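# Robot club, week 3 – bags

Quick one, I have a bus in 19 minutes.

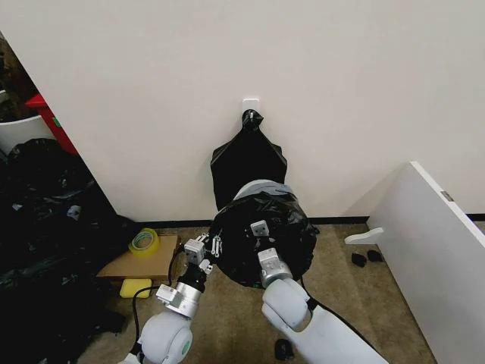

*Both arms on the job. Right gripper on the front of the bag, left one coming in from the side.*

So the task we drew for the Vimham meet is trash bags. I wanted the dish rack. Abhishek wanted the dish rack too. Ruba Smadi drew the slip and it said bags, so bags it is, and she has been weirdly happy about it ever since.

Black plastic is horrible. Shiny, so the vision stuff hates it, and every time you touch it the shape is different. Abhishek spent most of the session on grip force – too little and it slides off, too much and the fingers go right thru. We've settled on 296 for now. Units are whatever Kozma's controller says they are, I still haven't found the page in the manual.

What's working:

- left arm reach. Way smoother after Ruba redid the limits
- stopping when I hit stop (big improvement on week 2!!)

What isn't:

- two arms at once. They want to be in the same place and then they both sulk
- pulling up the slack evenly. One side goes, the other side stays
- my notes. Half of them are on the back of a Breltham parking reciept

We go through bags FAST so if anyone's parents have a roll they don't need, bring it. Any size, black if possible, the rules sheet says black.

Next time I want to try left arm first, wait, then right. Ruba thinks the wait is cheating. It isn't, I checked.

Ok bus. Code is in the usual folder, dont touch the one called final, use the one called final2.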